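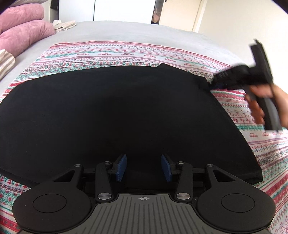 Laundry Week at Drirnlow: the gallery

August is when the big cupboard at Drirnlow gets turned out, and I look forward to it all year (yes, really!). Every bed becomes a folding table, the windows are open from breakfast and there's a radio on in every room. Reiko Amano ran the folding again this year and had us all doing it her way by Thursday lunchtime.

Click any picture for the larger version. The rest of the set goes up once I've sorted it.

Black on the bed
One of the black pieces laid out flat, with a line of stitching just showing along the lower right hem. I love this stage – all that cloth spread wide before the first fold goes in. Reiko's rule for black things is to smooth from the middle outwards with the side of your hand, then square up the corners, then fold. Do the corners first and you'll be chasing a ripple all the way across the bed.

Folding notes, as promised to everyone who asked
Sleeves in, sides in, then up from the hem in thirds. Heavy cotton is happier in halves. Black and navy go on separate piles, and please check them by the window, where they look completely different!

Piles for the Sultell room go on the left-hand shelf with the hems facing out. Anything needing a stitch goes in the mending bag on the landing. We got through 80 pieces on the first afternoon alone, which beats last year by miles, and there was still time for cake.

Next up: the pillowcases. I can't wait.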